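Foro de arte contemporáneo > Exposiciones y ferias > Colectivas

Tema: ¿Los textos de sala en Stetden son demasiado largos?

tinta_lenta
Buenas tardes a todos. Escribo por primera vez en esta sección, antes solo leía. El español es mi tercera lengua, les pido paciencia con las preposiciones.

He visitado la colectiva de vídeo y pintura que tiene ahora la galería Stetden, la que reúne a artistas jóvenes de varios países con los fondos de la colección Wedarard. La exposición me ha gustado bastante. Mi pregunta es sobre los textos de pared. En la primera sala hay uno de 1.057 palabras. Lo sé porque la hoja de mano lleva el mismo texto y en mi casa lo pasé al ordenador para traducirlo. Mil cincuenta y siete palabras, de pie, con letra pequeña y con un vídeo sonando a la espalda. Yo leí hasta la mitad y después me fui a ver los cuadros con un poco de culpa.

¿Les parece normal? ¿Ustedes los leen enteros? Me interesa sobre todo la opinión de las personas que trabajan en montaje o en mediación.

marco_sin_cuadro
Bienvenida o bienvenido. Yo no leo ninguno. Entro, miro, y si algo me interesa leo la cartela. El texto de sala se escribe para el catálogo y para la prensa, luego alguien lo pega en la pared.

olmo77
No estoy de acuerdo con marco. En una colectiva de artistas que aquí casi no se conocen, el texto es la única ayuda. La primera vez que vi pintura de esa región no entendía ni la mitad de las referencias y agradecí que alguien me las explicara. Lo que sí critico es la letra. La letra de Stetden es un castigo.

grapadora
Trabajo en mediación, en otra ciudad. Nuestro máximo son 70 palabras por cartela y dos párrafos por sala, y aun así hay discusiones en cada montaje. El comisario siempre quiere más. Mil y pico me parece una barbaridad, perdón por la palabra. Además hay que pensar en quien va en silla de ruedas: la mitad superior de un panel tan alto no la lee.

tinta_lenta
Gracias, grapadora, es justamente lo que quería saber. No había pensado en la altura. El panel empieza muy arriba, eso es verdad.

A olmo77: entiendo su argumento y lo comparto en parte. También yo necesito contexto. Pero el texto no me daba contexto, me daba teoría. De los once artistas solo se nombra a dos, y de esos dos no se dice dónde estudiaron ni con qué materiales trabajan. En cambio la palabra "dispositivo" aparece en cada párrafo.

olmo77
¿Solo a dos? Yo recordaba más. Puede que lo esté mezclando con el catálogo.

marco_sin_cuadro
El catálogo cuesta lo que cuesta y tampoco los nombra a todos. Lo hojeé en la tienda.

Henao
Hola. Voy a llevar un poco la contraria. Hice el recorrido con la hoja de mano y leí todo, sentado en el banco de la segunda sala. Es denso, sí, pero está bien escrito y explica por qué la colección Wedarard empezó a comprar obra del este y del sur, una cosa que no he leído en ninguna otra parte. No todo tiene que caber en una cartela de 70 palabras. A veces tratamos al visitante como si no pudiera con una página.

grapadora
Henao, usted leyó en papel y sentado. Me da la razón sin querer. Si el texto funciona sentado, que lo pongan en la hoja y que dejen en la pared un resumen.

Henao
Acepto el punto del banco. No acepto lo del resumen. Los resúmenes de pared acaban siempre igual: "una mirada sobre la identidad, la memoria y el territorio". Prefiero una página difícil.

marco_sin_cuadro
Ja, lo de identidad, memoria y territorio lo he leído en tres exposiciones este invierno. Una era de cerámica.

papel_de_seda
Entro tarde en el tema porque fui a verla ayer por la mañana. Dos cosas prácticas para quien vaya a ir:

La hoja de mano está en español e inglés, pero se acaba pronto. A las once y media ya no quedaban en español. Hay que pedirlas en taquilla, las sacan de un cajón.

El vídeo de la sala tres dura mucho y no hay horario de pases en la puerta. Yo entré cuando faltaba poco para el final y tuve que esperar a que empezara otra vez. Me senté en el suelo, porque los cojines estaban ocupados.

Sobre la discusión: leí el texto de la sala uno en diagonal. El de la sala tres es corto y me pareció mucho mejor. No sé si es de la misma persona.

tinta_lenta
Muchas gracias por la información. El texto de la sala tres a mí también me gustó más. En él se dice simplemente que la autora grabó a su padre durante un verano y que después volvió a editar la película sin el sonido. Con esa frase yo entré en el vídeo de otra manera. Quizá mi queja no es por el largo, debería corregir el título del tema, pero no encuentro cómo se hace.

olmo77
El título solo lo cambia un moderador. Déjelo así, se entiende.

Y sí, creo que ahí está el asunto. El de la sala tres lo firma la propia artista, si no recuerdo mal. El de la uno lo firma el equipo de la colección.

Henao
Lo firma ella, lo confirmo. Pero sería injusto comparar. Una artista habla de una obra suya; el texto de la primera sala tiene que sostener la exposición entera. Son dos encargos diferentes.

grapadora
Son diferentes, de acuerdo. Aun así, al encargo grande también se le puede pedir que nombre a los once artistas. Si no entran en mil palabras, ¿dónde van a entrar?

marco_sin_cuadro
En la factura.

grapadora
Muy gracioso. Pero le cuento que en mi museo una pintora se quejó por escrito por esto mismo, y con razón. Había viajado dos días para la inauguración y no estaba en el texto.

tinta_lenta
Esta semana he vuelto a la exposición, con más tiempo, y quiero añadir algunas impresiones para no dejar el tema solo en quejas.

Fui andando, por la mañana, desde la estación. Es un paseo largo y llegué con la cabeza despejada, cosa que recomiendo mucho antes de ver vídeo. Esta vez hice el recorrido al revés: empecé por la sala tres, seguí por los dibujos y dejé la primera sala para el final.
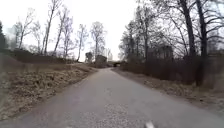
El cambio de orden me ayudó más de lo que esperaba. Cuando llegué al texto grande ya conocía las obras, y varias frases que antes me parecían vacías las pude unir con un cuadro concreto. Por ejemplo, el párrafo sobre "la espera como forma" habla sin duda de los dibujos de la serie Fetar, aunque no los menciona. Si lo dijera, yo lo habría entendido en la primera visita.

Debo entonces una pequeña disculpa a Henao. El texto tiene más contenido de lo que yo pensaba. Sigo opinando que está en el lugar equivocado y que la letra es demasiado pequeña.

Henao
No hay nada que disculpar, al contrario. Me alegra que haya vuelto. Yo tampoco había relacionado ese párrafo con Fetar, lo pensaba para las pinturas de la entrada. Voy a releerlo esta noche, tengo la hoja guardada.

papel_de_seda
¿Los Fetar son los dibujos a lápiz del pasillo? Pasé casi sin mirarlos porque había un grupo escolar delante. Ahora me da rabia.

tinta_lenta
Sí, los del pasillo. Son de formato muy pequeño y hay que acercarse. La luz allí tampoco es buena, por la tarde el cristal refleja. A primera hora se ven mejor.

olmo77
Pues a mí los Fetar me dejaron frío, qué quieren que les diga. Me parecieron ejercicios de escuela bien enmarcados. De toda la colectiva me quedo con las dos telas grandes del fondo y con el vídeo del padre.

Henao
¿Ejercicios de escuela? Mire otra vez el tercero empezando por la izquierda, cómo deja sin terminar la mano. Eso no se enseña en ninguna escuela.

olmo77
Se enseña en todas. Se llama non finito y lo dan en segundo.

marco_sin_cuadro
Voy a por café.

grapadora
Antes de que se pongan a discutir de dibujo, que eso merece otro tema: ¿alguien ha escrito a la galería por lo de la altura del panel? Yo no puedo, trabajo en una institución que colabora con ellos y quedaría feo. Pero en la taquilla suele haber hojas de sugerencias, y se leen. En mi museo por lo menos se leen.

tinta_lenta
Puedo escribir yo. He preparado un borrador y lo pongo aquí, por si quieren corregirme el español:

"Estimado equipo: he visitado dos veces su exposición y la he disfrutado mucho. Quisiera sugerir que el texto de la primera sala se coloque más bajo y con una letra mayor, y que se incluyan los nombres de todos los artistas. También sería útil un horario de pases en la puerta de la sala tres. Les agradezco su trabajo y les saludo atentamente."

papel_de_seda
Está perfecto. Yo añadiría lo de las hojas en español que se acaban.

olmo77
El español está mejor que el mío. Quitaría "quisiera sugerir" y pondría "les sugiero", más directo.

Henao
Yo dejaría "quisiera". Es más amable y la carta tiene el tono justo. Y si puede, mencione que el contenido del texto vale la pena, para que no lo recorten.

tinta_lenta
Dejo "quisiera", porque así me lo enseñaron, y añado las dos cosas. La entrego cuando pase otra vez por allí. Si contestan, lo pongo en este mismo tema.

marco_sin_cuadro
Ya con café. Olmo, lo del non finito lo daban en tercero.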